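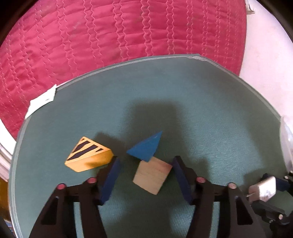
Lists > Toy Menders and Makers > Wooden toys

Filed under: blocks, paint, trays

4 min read

From: Poppy Staniforth
To: the list
Date: 23rd January
Subject: Re: Felt in the tray, and that second lot of blocks

Archie Lennox wrote:

> Poppy, did you ever get anywhere with lining a block tray? Mine is bare
> wood and the racket when the grandchildren tip a box into it is something
> terrible. I've got felt but I'm frightened of the glue coming through.
> Also, do you paint all of yours or leave some plain? Dorota says leave
> half of them plain and I say where's the fun in that.
>
> Archie

Hello Archie, and hello all,

Yes, I did get somewhere, though it took me two goes! Mine is lined with teal felt now, and it's made the most enormous difference to the noise. I can have the blocks out in the evening with the telly on and no one shouts through from the kitchen.

First go, I did exactly what you're frightened of. Slapped PVA all over the bottom, pressed the felt down, and it came through in shiny patches that went hard as biscuit. Had to scrape the whole lot out with a decorator's knife (and a fair bit of bad language). Second go I used double-sided tape round the outside and one strip across the middle, and left it under a pile of cookery books overnight. It's flat as anything. You want to cut the felt a touch too big and trim it once it's down, and do use a new blade for that, the old one just chews.

As for paint, I'm afraid I'm with Dorota, or halfway with her. The little cubes I leave plain, just sanded and a wipe of oil, as the grain is so nice on them. The triangles I do paint. There's a blue one that everybody goes for first, and a yellow one with black diagonal stripes at the top like you get on roadworks, which was Nima's idea when he came over in September and wouldn't stop till he'd done it. I do thin my yellow right down so you can still see the wood through it. One thick coat looks like custard, two thin ones look like a proper toy.

The stripes are easier than you'd think. Masking tape, low-tack, pressed down hard with a thumbnail, then a dab of the base colour along the edges before the black goes on, and that stops it creeping under. Pull the tape off while it's still tacky. I forgot on one and took the corner off with it, so that one's gone to live at the bottom of the box.

Teodor asked me off-list where the offcuts come from. It's Bendow, the joinery past the station at Plumdale. They sell a bag of 100 mixed bits, mostly beech, and you'll throw out over 20 of them for knots and splits but it's still cheap. Ring before you go, they shut when they feel like it. Sandpaper I get from Kołodziej, the 6 sheet packs, and I finish with the finest they do.

Something I'd like to ask back. Has anyone found a decent way of getting fluff and sawdust out of felt? I've tried the hoover with a stocking over the nozzle and it lifts the edges. A lint roller is all right but I get through them at a rate. Dorota, you had a brush for your card table, didn't you? What was it called?

And Archie, if you want the rest of my teal there's a piece of 30 inches or so going spare, I can bring it on Saturday if you're coming to the Wasinent sale. Bring your tray and we'll see if it fits.

Love to all,
Poppy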